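3.2 Access to interpreters during medical intake

Intake records were requested from the three detention sites in the study, Mernari, Kuvport and Otmont. Redactions were heaviest at Kuvport, where the language field was blank on most pages. Of the 1,972 records released, 187 concerned people whose stated language was neither English nor Spanish.

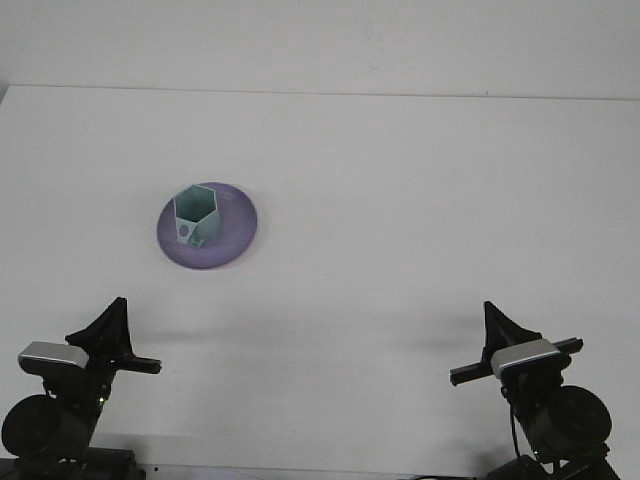
Each of these records was coded for the presence of a phone interpreter, an in-person interpreter, or no interpreter. Records in which another detained person had interpreted were coded as no interpreter, following the Balogun protocol. Consent forms for medical treatment were coded separately. In 19 cases a signed form was found with no record of interpretation of any kind.

Figure 2. Dish on table, with cup, two views.

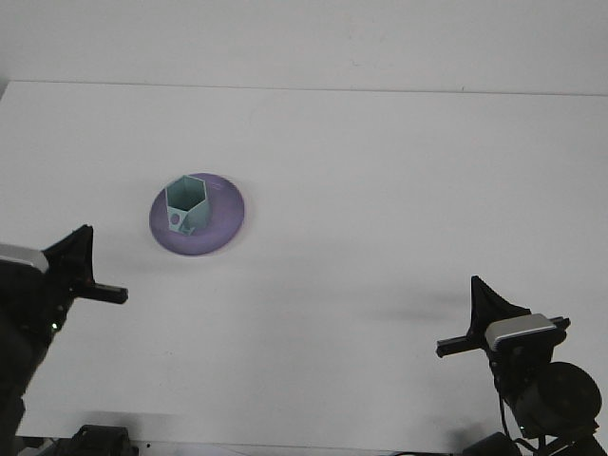
Does a signed form show that consent was informed?
A signature shows only that the form was presented and signed. The language of the form and the presence of an interpreter have to be established from other entries in the file.

At Otmont, 18 records carried an interpreter number that did not match the vendor's call log for July. These were kept in the sample and marked as disputed.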